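Chapter 4
Segmenting Two-Handed Cloth Demonstrations

4.1 Why cloth needs its own treatment

The planners in the earlier chapters assumed that an object keeps its shape between grasps. Cloth does not. Its state cannot be written as a single pose, and two folds that look alike may respond differently to the same pull. The software in this chapter therefore learns from recorded demonstrations and treats the grasp points, which can be measured, as its main state variables.

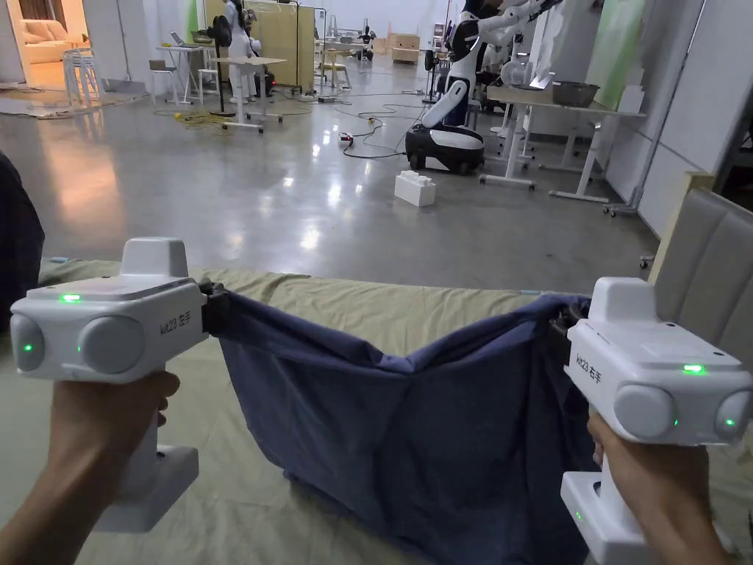

Figure 4.1. A cloth held between two handheld grippers, one in each hand.

When both jaws are closed on the cloth, the distance between them sets an upper limit on the tension the controller may command. We call this distance the span. The Heva logger stores the span, both jaw openings, and both tool poses against a common clock. Clock offset must be removed before any other step, as an error of even a few samples will place a jaw closure on the wrong camera image.

4.2 The Starnia data set

The exercises use Starnia, a set of 1495 two-handed episodes. Of these, 821 carry hand-checked segment labels; the rest are used without labels in Section 4.4.

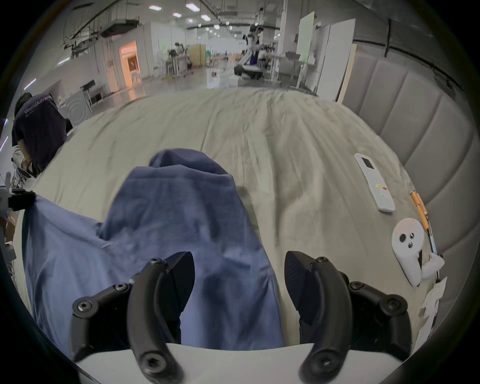

A segment boundary is placed wherever a jaw opening crosses its threshold and stays there for the hold time. Contact alone does not mark a boundary. A finger may rest on the cloth for a long period before a pinch, and the Westlow segmenter assigns that period to the approach phase. Readers who set the hold time too short will find that one grasp is split into several.

Section 4.3 defines the threshold test and gives the default values used in the code.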